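Dec 29, 2018

Quick one before bed. Kitchen still a wreck from the holidays, 9 loads of laundry since the cousins came (I wish that was a joke) and all day I kept thinking, when does a machine do this for me. Rasa says ten years. Kieran says never, or not for people like us, what with the Sirkby quote at 1285 a month just to lease one. For that I could pay a person. A nice one, who'd talk to me.

Asked the two of them over lunch what counts as a chore anyhow. Rasa: anything where you pick up a thing and put it where it belongs. Socks, forks, the bolts on the Kevico bench at work. She's right I guess, most of my day at the shop is that. 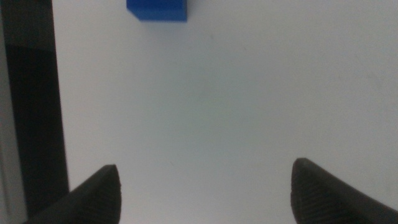

But then my thing is never the same twice. Fork under a plate, plate under a pan, pan with yesterdays rice stuck on. Four of us at the bench sort 400 parts before the first coffee and no one looks down hardly. Told Rasa that and she just ate her soup.

Kieran brought up the Dvořáček dishwasher my mother had, loud as a truck, and that it does one job and does it fine. Fair. Maybe that's how it goes, one dumb box per chore and you still carry stuff between the boxes. The carrying is what I want gone.

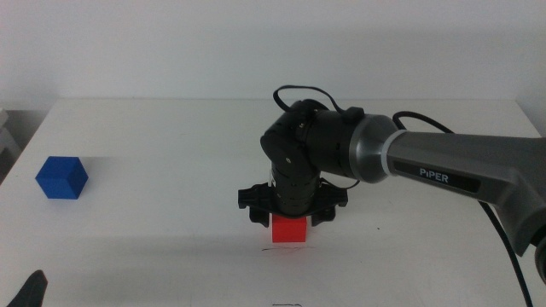
Told them I'd settle for toys off the floor. Just that! Kieran said toys are the hard part, all shapes, and half of them have hair stuck on. Well, cubes I'd give it. A red one square between the two fingers, the blue one way off by itself with nothing in the way, I can beleive in that. Then show me it with the bottom of Dasamar's returns bin and I'll sign the lease.

Must call about the boiler. January rent too. Dryer just buzzed, have to go fold.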